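Hadell to open 527-seat reading and study hall in Rellthorpe in February

RELLTHORPE - Hadell, the regional library operator, will open its new central branch in Rellthorpe in February. The building replaces two smaller branches and will hold 527 seats across its reading rooms, study areas and children's floor.

The branch will open daily at 8 a.m. Evening hours will run until 9 p.m. during the school term. Library cards from the two former branches remain valid and do not need to be renewed.

"People in Rellthorpe told us they wanted longer hours and more places to sit," said Thierry Pruvost, director of branches at Hadell. "They also wanted the local history collection back on open shelves. It has been in storage for too long, and it will be on the ground floor from the first day."

The design is by Poulain, which also handled the furniture and the lighting. The firm based its interior plans on comments from 700 residents who filled out a survey at the old branches.
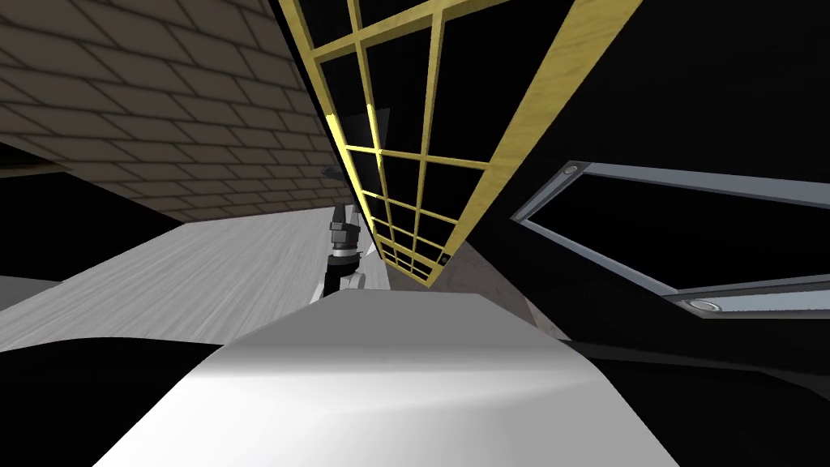 Computer rendering with brick wall, pale grey floor and yellow lattice.

Shelving and book return systems are supplied by Jumach. Items can be returned at any hour through a slot beside the main entrance - large print and audio titles included. Reserved items will be kept at the front desk for two weeks.

A meeting room for up to 200 people can be booked by local groups. Bookings open one month before the branch does, and registered nonprofits will pay no fee during the first year. Rates for other users will be posted at both former branches and on the Hadell website.

Parking is available behind the building, with an entrance on the north side. Bicycle racks are next to the main doors.

Media contact: Hadell Press Office, Rellthorpe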